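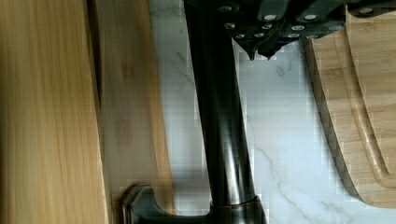 Figure 4-1. Wrist view, gripper beside the faucet neck.

4.3 Recording a demonstration by hand guiding

This section applies to the Ranley teach kit fitted with the Arkell two-finger gripper. Complete the payload check in Section 4.2 before you start.

1. Set the arm to Hand Guide on the pendant. The joints release after 2 seconds.

2. Hold the arm by the last two segments. Do not pull on the external cables.

3. Move the gripper to the start pose. On a counter with fixed fittings, choose a start pose with the fingertips above the work surface and clear of any faucet or handle.

CAUTION: The wrist camera does not show the outer side of the gripper plates. Look at the gripper itself when you move close to a fixed object.

4. Press Record and guide the arm through the task at a steady pace. Keep wrist speed below 25 cm per second. Faster motion blurs the wrist view, and the Maes recorder marks those passages in amber.

5. Press Record again to stop. Hold the arm still until the pendant returns to Ready.

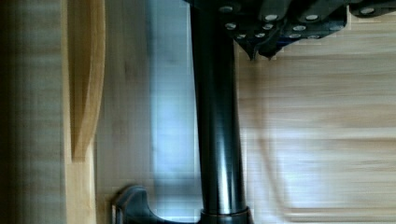
R. Huleck

Glossy metal and pale wood can cause the exposure to hunt. If the wrist view brightens and darkens during a pass, lock exposure in the Camera menu and record the pass again.

4.4 Recording by remote control

1. Return the arm to the start pose and set the pendant to Remote.

2. Stand where you can see both the arm and the overhead view.
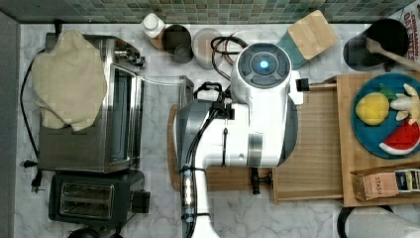
3. Squeeze the trigger on the hand controller to take control. Release it to stop the arm in place.

4. Record at least 16 passes of each task. Move the loose objects a little between passes, and leave the fixed ones where they are.

NOTE: Hand-guided and remote passes can be stored in one task file. Do not mix gripper types within a file.

5. Play back each pass at reduced speed before saving. Delete any pass in which your hands enter the wrist view.

If playback stops with code 9, the start pose has drifted. Repeat step 1 and play the pass again.

Revised August 15, 2024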